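Cell notes from the teardown bench, April

Quick one this month, the Urban cell has eaten most of my time and I'm writing this between runs.

For anybody who missed the last issue: Urban is the arm at Skitcombe that does the desktop towers. Processor, memory, graphics card, out and back in. It had been drifting. Not a lot, but pulling a processor doesn't leave you much room, and by the end of a long shift it was coming down 2 mm off and stopping on a force fault. 14 faults in one night was the worst of it. So, cell down, covers off, start over.

First job was the gripper. Fingertips were worn on the inside faces so both got swapped. Old ones are in the drawer marked Plastside if somebody wants to measure them. Then the camera mount, which had a screw backed out. Thread lock this time. Please don't skip the thread lock.

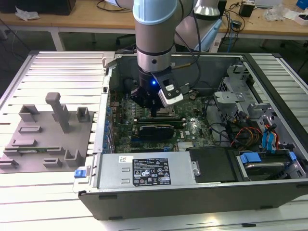
Taught the socket approach again from scratch. I know the old points were saved, I don't trust them, they were taught with the old tips on. Slow speed, come straight down, stop high, check, then creep. If you have to re-teach while I'm out, do it with the tower on its side and pushed hard against the stops. Half the drift we were blaming on the arm was the tower sitting a hair crooked.

Cables next. The one running up the arm had been rubbing, so it has more slack now and a new tie. Check that tie when you do the morning walkround. It takes ten seconds.

Now the fixture plate. This is the bit I'd like everyone to read. The gray printed plate is the Brarnent version, second print. The first one had the processor pocket too tight and the chip hung up on one wall going in. Opened the pocket up a touch, left the walls thin, and reprinted the whole plate overnight. Pocket points get taught off the wrist camera with a processor seated in it, never with the pocket bare. 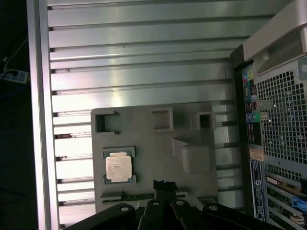 Watch the glare off the table slats too. The ribs throw back a lot of light and it washes out the wrist view, so lettering on the chip is no good for checking which way round it is. I'm using the pocket edges for position and setting orientation by hand at load. Not elegent but it works. A matte mat is on order.

Maintenance counts, so they're written down somewhere: fingertips get looked at every 300 cycles and changed at 3,000 whether they look fine or not. Wipe the pocket at the same time, dust in there lifts the chip and then you're chasing a height error that isnt real.

Last thing is the socket. Before any insert the bracket has to be up and the contacts clear. The arm won't check this for you yet. Look in with a flashlight, every tower. 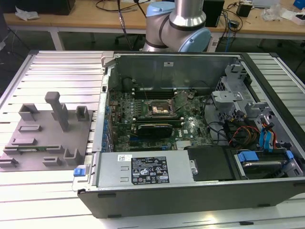
Nothing near those contacts, no fingers, no swabs, no canned air from close up. One bent contact and the board is scrap. If something looks off, stop the run and put the tower on the reject shelf with a note.

Still to do: second set of memory points, a better stop for the front end of the tower, labels on the plate slots. Backup of the new program is on the cell drive under Urban, dated folder, don't load the one called "final".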